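# The bad examples are also examples

I have worked for three years in a small group which collects examples for a learning system. The task is always cloth. Towels, napkins, pillow cases, sometimes a shirt when we feel brave. A person moves the arms by remote handles, the arms fold the cloth, the computer keeps everything, and later a model is trained to do the same without the person. My opinion, after this time, is that we throw away too much, and that we throw away the wrong part.

I should explain how the throwing away works with us. At the end of each recording the operator presses one of two keys, keep or discard. If the fold is clean and was made without hesitation, it is kept. If the corner slipped, if the second arm waited too long, if the cloth was picked two times before it came up, it is discarded. In June we reached 4,000 recordings for the towel task and everybody was glad. Then Souad Kamel, who looks after our storage, wrote to ask if she could delete the discarded ones, because the disk was nearly full. There were 1,105 of them.

I asked her to wait, and I spent many evenings watching them. It is not exciting work. But I began to see that the discarded recordings have something in them that the kept ones have almost never. They show a person who has a problem and gets out of it. The gripper closes and holds nothing, so the operator opens it, goes a little lower, turns the wrist, and tries from the side. The cloth falls double and the operator shakes it open. Each of these is a small lesson, and we had marked all of them as rubbish.

The kept recordings teach a different lesson, that the world is always polite. The towel lies flat, the corner is where it should be, the fingers arrive and the corner comes. A model trained only on this will do very well until the first time the fingers close on air. Then it has no idea what to do, for the simple reason that it has not seen anybody in that situation. Ours used to continue the whole fold with empty hands, very elegantly, while the towel stayed on the table.
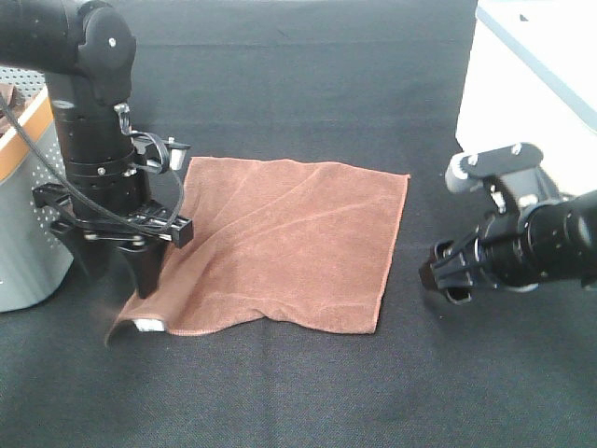 I think about corners more than I would like to admit. A corner is a small target, and everything after it depends on how it was taken. With too little cloth between the fingers it slides out during the lift. With too much, the fold is crooked at the end and the operator must choose to correct it or to pretend. When the other arm is near and ready, there is a temptation to hurry, and many of our discarded recordings come from this hurry and have no other fault. A label in the hem also changes the thing, as it is stiffer than the rest and the cloth bends around it in its own way. None of this is written in our instructions for operators. They know it in the hands.

Dalia El Khatib, with whom I have argued about this over many lunches, does not agree with me, and her argument is serious. She says that a system which learns by copying does not know which part of the recording is the mistake and which part is the repair. Give it both and it will learn to drop the towel so that it can pick it up again. She has seen this in an earlier project, Tukura, where the arm learned to make a small useless tap on the table before each grasp, only because one operator had this habit. I believe her. I have seen the tap.

But I think her argument is against careless use and I am speaking about deletion. If we cut the recording and keep only the part which begins after the failure, the model sees a bad situation and a good answer to it, and it does not see how the bad situation was made. Somebody must do the cutting, of course. Ashraf Gaber and I tried it on 30 of the discarded recordings, and it took us one long afternoon with some disagreement about where a mistake ends. It is a boring job and it needs patience. For me it was still cheaper than asking the operators to record again, and the examples were of a kind that they do not produce when we ask for them. A person who is told to fail on purpose fails like an actor.

There is also the matter of the operators themselves. When a key says "discard", people learn to be afraid of it. Luana Dantas told me that in her first weeks she used to arrange every towel with great care before starting, pulling the wrinkles out with her palm, so that she would not lose the recording. She was rewarded for this. Her numbers were the best in the room. And the result was a large quantity of towels such as no laundry has ever given to anyone. I do not blame her at all, we had built the rule and she followed it well.

So my proposal is modest. Change the second key from "discard" to "look later". Do not count only the clean folds when you report how the month went. Let the operator put the towel down as it falls. And buy the bigger disk, it costs less than one week of our work.

Souad has given me until the end of the summer.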